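Search
Enter keyword or item no.
Go

Print this page | E-mail this page

Lalleveck Utility Cloth, Navy
Item 244

Every house has a drawer of towels too shabby for guests and too good for the dog. The Lalleveck is our attempt to fill that drawer on purpose. It's a plain, soft, dark cloth with no stripe, no slogan and no embroidered rooster. Edith Taipe, who does our buying, turned down 101 samples before this one, most of them for roosters.

Vosgate calls the color navy. In a dim laundry room you may call it black, and you may also put it in with your socks. We have stopped arguing with people over this.

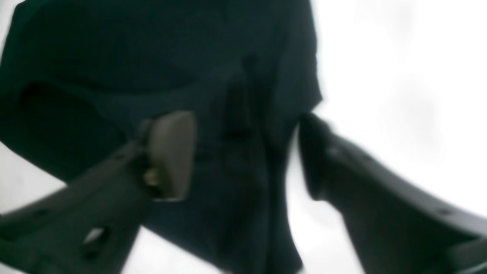
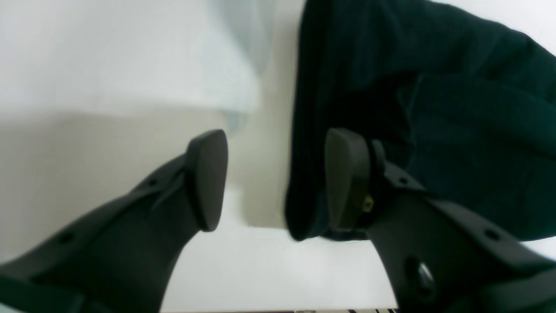
Top: dark cloth, gripped and hanging in folds.

Sold in packs of 2. Wash it by itself the first time, unless you've always wanted blue underwear. Tumble dry on low. Skip the fabric softener, which leaves it smooth, pleasant and no good at all for drying a plate. It folds into thirds or gets stuffed behind the faucet, according to your upbringing.

The gray version, sold as Gomo, is gone until April. The rooster version does not exist, so please stop writing in.

Orders of over 1000 packs: ask for Liao at the trade desk, and tell us what on earth you spilled.

Print this page | E-mail this page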